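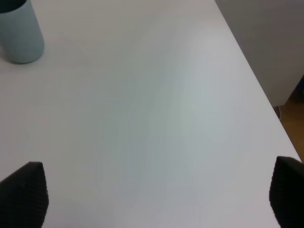 Flirkari Tableware Service
The staff kitchen at Dratside reopens in June with new tables and a new set of cups. Over the next few posts we will set out how the room is to be used. Please read to the end before sending in a question.

Flirkari Tableware Service
The tables are white with a matte surface. Matte white shows coffee rings and tomato sauce very quickly. Please wipe your place with a damp cloth when you leave it. Cloths are kept on the hook beside the sink and are changed every morning.

Flirkari Tableware Service
Scouring powder and the green side of the sponge must not be used on the tabletops. Both leave dull patches that cannot be polished out. For dried stains, lay a wet cloth over the spot for 20 minutes and wipe again.

Flirkari Tableware Service
The cups. We have ordered 44 straight-sided cups in a pale blue-gray glaze, without handles. Each holds 300 ml to the brim, and a little less if you intend to carry it down the corridor.

Flirkari Tableware Service
Several colleagues asked for handles. The matter was discussed with the supplier, Ramanauskas, and the handled version does not fit the dishwasher racks we already own. Felt sleeves for hot drinks are in the second drawer.

Flirkari Tableware Service
Cups go in the dishwasher on the upper rack, upside down. The glaze is matte and will hold tea stains if a cup is left standing overnight. A spoonful of baking soda in warm water removes most of them. Bleach is not to be used.

Flirkari Tableware Service
Correction to the previous post: the small dishwasher by the window has only one rack. Cups may go anywhere in that machine, still upside down.

Flirkari Tableware Service
Personal mugs remain welcome. Please write your name on the base. Unnamed mugs will be moved to the shelf above the refrigerator at the end of the month and will stay there until claimed.

Flirkari Tableware Service
Tables are to be left clear between 2:30 and 3:00 in the afternoon for cleaning. Items found on them during that time will be placed on the windowsill – laptops included, so kindly take yours with you.

Flirkari Tableware Service
The room seats 33. Groups wishing to reserve a table for lunch should use the Tresance booking page and select "Kitchen, ground floor." Reservations cannot be made for the whole room.

Flirkari Tableware Service
Chipped cups should be handed in at the front desk. There is no charge and no form to fill out. Please do not return them to the cupboard, where the next person may take one without noticing the edge.

Flirkari Tableware Service
Questions on the tables or cups may be addressed to Kristaps Butkienė at the front desk. Questions about the coffee machine should go to the building office – its service contract is separate from ours.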